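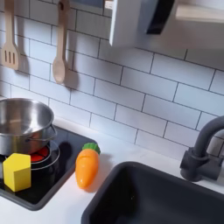
Sunday, late

Spent most of the day trying to get the arm to put one carrot in one pot. I am a grown adult with a mortgage.

The morning went to the base plate, which I had drilled with great confidence last weekend and which had to be drilled again, 4 holes, a finger's width to the left. The old holes will stay as a memorial. After that the shoulder joint stopped groaning and I got to feel clever until lunch.

Then the calibration. Sostska (the control program, which I named at two in the morning and am now stuck with) wants to know where the counter is before it will do anything, and its opinion on this changes every time I restart it. For a while it believed the counter was somewhere below the garage floor and kept reaching for it. I admired the commitment. I turned the speed down to 600 after that, and it now moves like somebody's uncle getting out of a beanbag.

The play kitchen is a good opponent, I'll give it that. The carrot is glossy orange plastic and it rolls. The yellow block just stands there on the cooktop with its flat sides, which is why I keep going back to it when my morale is low. The faucet arches up right where I'd like the elbow to swing. I could move everything over, but then I'd have to calibrate again, and see above.

Wrist servo on the Jerley board reads 1,513 at rest. Writing that down here because I wrote it on my hand last time and then did the dishes.

Carrot attempts after supper: a lot. Carrots in pot: 2, one of which bounced off the rim first, and I'm counting it.

Still to do: rubber on the fingertips, a longer cable, and something to stop the elbow sagging when the power goes off – it drops like a drawbridge and I've already been hit once. Also the garage smells of warm plastic and I should find out why before bed.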